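Sukano talk at the Watach ports conference - anyone else go?

harbourmouse
Back from the Watach conference at Vumbridge. Two days in May, 14 speakers, and the Sukano session on self-docking ferries was meant to be the big one. I came away unconvinced. Every result was from calm water.

tidetable_6
Bit harsh. Catarina Pinheiro did say the rough weather trials come next.

harbourmouse
She said "planned". Moroz said that too.

keelhaul
I paid 200 dollars for slides I could have read at home - and the Q&A got cut to one question.

tidetable_6
The workshop on crew training was good, though. You both skipped it.

keelhaul
Fair. Still want to see numbers with a crosswind.

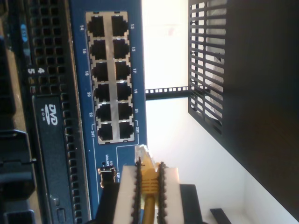
Ports 13 to 24T, nothing plugged in.

Comments (2)

bosunbev: Wrong kind of ports, mate.

oldpilot: Would a ferry operator really buy this on calm water results? I wouldn't.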